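4.2 Towels, and why we fold them on the dining table

I came into this part of the Skoltum study thinking towels would be the easy bit. You fold one in half, you fold it again, you put it in the cupboard. Then I read through our 1,292 diary entries on household laundry and found that people have opinions about towels (strong ones!), and most of those opinions are about the thick two-sided microfibre sort.

The trouble is that a towel like that has a good side and a plain side, and folders want the good side out. So the first thing that happens is a corner or an edge coming up, and for a moment you see the underside and have to decide where it's going.
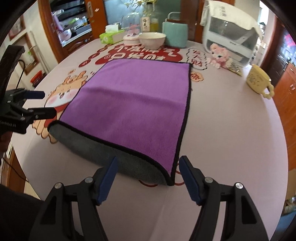 I should say something about tables here, as Hodžić households mentioned them far more than I had expected. A bed is soft and swallows the edges. A worktop is usually too narrow. The dining table wins, even with the tissue box and everything else still at the back of it - people just work in the space in front. One diary writer told us she never clears hers and has folded on it for 20 years.

A round table does add a small puzzle, as there is no straight side to line the towel up with. Some writers said they use the pattern on the cloth, others go by the binding of the towel itself. I'm in the second camp, for what it's worth.

Figure 2. A two-sided towel on a printed tablecloth, with the near edge lifted and the grey underside showing. 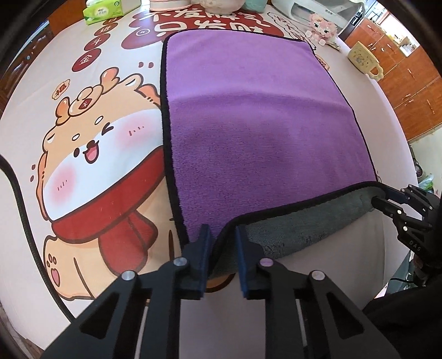 4.3 Where the folded towels go

Cupboards came next in the diaries, and the Akach households were the tidier lot by some distance. Most kept towels in one pile with the fold facing out, though a few rolled them - I tried this at home in November and went straight back to folding.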